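Subject: Re: [groddale-gardeners] Saving rainwater for winter seedlings?

On a wet evening in December, someone on the Herkent side wrote:

> We get so much rain off the shed roof and it all runs into the lane.
> Has anyone tried keeping it for seedlings over the winter? I have
> room for one barrel, maybe two. Is it worth the bother for trays
> on a windowsill?

Oh, yes, please do it! I put in my first barrel three winters ago and I'm still excited every time it fills up. Ours holds 80 gallons, and one good storm off the garage will top it up (the roof is 323 square feet, if you want to compare).

My lettuce and onion starts love the stuff. Our tap water in Mondwood is very hard and used to leave a white crust on the soil, and with rainwater I don't see it at all. Bring a jug inside the night before so it isn't icy when you pour it.

A few things I'd do again: a fine screen over the top, a spigot set high enough to get a can under it, and a solid base. Full barrels are HEAVY. I used 40 old bricks and wish I'd leveled the ground first. Drain it before a hard freeze, too. My first spigot split at the seam and I had a skating rink by the back steps.

For the trays themselves I water from below. An inch in the sink, trays in, out again when the tops look dark. I can do 38 cells at a time that way and the stems stay so much sturdier!

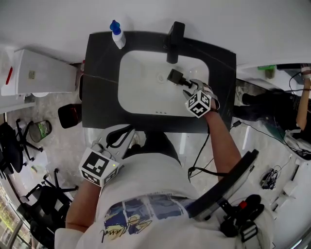

At the sink, white basin and dark gray counter.

If you want Tlapale pepper seed to try your rainwater on, I have plenty left and would love to share. I'll bring some envelopes to the next swap.

Happy sowing,
your neighbor at the Mondwood plots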